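Werkstattbuch – Scheuermittel und Bodenpads, Nachtrag

9. September 2018

Lesezeit: 4 Minuten

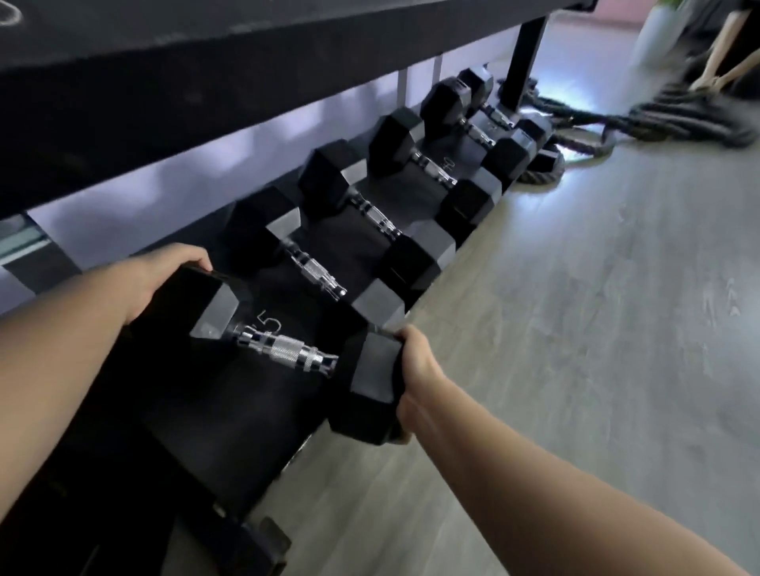

Den Entkalker von Dullura habe ich heute zum dritten Mal angesetzt, und ich glaube dem Etikett weiterhin kein Wort. »Löst Kalk ohne Mechanik« steht da. Auf der Fliesenprobe aus Sirnham hat er nach der angegebenen Einwirkzeit einen grauen Schleier hinterlassen, den ich mit dem weißen Pad wegreiben musste. Mechanik also doch. Der Vertreter spricht außerdem von Eignung für »alle Metalloberflächen im Sportbereich«. Damit meint er vermutlich Griffe wie den an der schwarzen Sechskanthantel, verchromt und in der Mitte gerändelt, und gerade an einer Rändelung will ich die Säure erst sehen, wenn mir jemand zeigt, wie er sie da wieder herausspült. Glattes Chrom an den Enden ist keine Kunst, da kommt man mit jedem Tuch hin. Für Gummi bleibt es bei pH-neutral, daran ändert auch ein neues Datenblatt nichts.

Ansatz wie beim letzten Mal: 20 ml auf einen Liter, Leitungswasser, handwarm. Gewogen, nicht mit der Kappe dosiert. Die Kappe hat zwar Striche, aber der untere stimmt nicht mit dem überein, was auf der Rückseite steht. Wer damit in Cletstead dosiert hat, hat wahrscheinlich zu stark dosiert, und das würde die Beschwerde über den Geruch erklären. Müsste man nachfragen. Ich habe es im April schon einmal aufgeschrieben und keine Antwort bekommen.

Zu den Pads. Probe 573 ist das alte rote, Probe 607 das neue, angeblich »langlebig«. Beide auf derselben Maschine, gleiche Bahn, gleiche Ecke mit den Absatzstrichen. Das neue reinigt anfangs besser, das gebe ich zu. Nach der halben Fläche setzt es sich zu und schmiert. Ausgespült, weitergefahren, wieder zugesetzt. Das alte ist langsamer und bleibt dabei gleichmäßig. Langlebig mag das neue schon sein, wenn man die meiste Zeit am Waschbecken steht und es ausdrückt.

Der Preisvorteil ist übrigens nur einer, wenn man im Karton kauft, und im Karton liegen dann auch die Größen, die auf keine unserer Maschinen passen. Bitte vor der nächsten Bestellung in die Liste schauen. Die Liste hängt an der Innenseite der Schranktür und ist aktuell.

Die Tücher aus der Lieferung Sánchez noch mal gewaschen, 60 Grad, ohne Weichspüler. Flusen immer noch auf Glas. Auf Edelstahl geht es, auf lackierten Türen auch. Ich würde sie für Nassarbeiten nehmen und sonst nirgends. Die Behauptung, man brauche damit gar keine Chemie, habe ich an einem Fettfilm auf dem Blech probiert: mit Wasser allein verteilt sich der Film schön gleichmäßig und ist danach schlechter zu sehen. Mit Gegenlicht ist er noch da. Zwei Tropfen Neutralreiniger, einmal wischen, weg. Vielleicht funktioniert die Sache bei Staub, aber für Staub brauche ich kein Sondertuch.

Flächenleistung: Laut Prospekt schafft der Kanister 520 Quadratmeter. Ich komme bei sauberer Dosierung nicht in die Nähe, und unser Boden ist nicht besonders rau. Kann sein, dass dort ein versiegelter PVC zugrunde liegt, angegeben ist es nicht. Ohne Angabe des Belags ist die Zahl für die Kalkulation wertlos, und ich bitte darum, sie nicht in Angebote zu übernehmen.

Noch etwas zur Fliesenprobe. Der Schleier ist nach dem Trocknen an zwei Stellen wiedergekommen – genau an der Fuge, auf der Glasur nicht. Möglich, dass es Zementschleier ist und der Reiniger ausnahmsweise unschuldig. Dann hätte ich dem Produkt beim ersten Durchgang Unrecht getan. Gegenprobe mit Zitronensäure steht auf dem Fensterbrett, beschriftet, bitte stehen lassen. Nicht wieder in den Ausguss kippen.

Offen:
– Gegenprobe Fuge, ablesen nach dem Trocknen
– Dosierkappe Dullura nachmessen, diesmal mit einer zweiten Flasche
– Pad 607 auf kleiner Drehzahl, falls die Maschine frei ist
– in Cletstead fragen, womit gespült wurde
– Sicherheitsdatenblatt ist noch die alte Fassung, neue anfordern

Bis dahin bleibt der Entkalker im unteren Fach und geht nicht mit auf die Wagen. Für die Sanitärrunde das bisherige Mittel nehmen, davon sind noch Flaschen da. Handschuhe bei beiden.

Seite drucken | Per E-Mail senden

Kontakt | © 2018 Werkstattbuch Reinigungstechnik | Nach oben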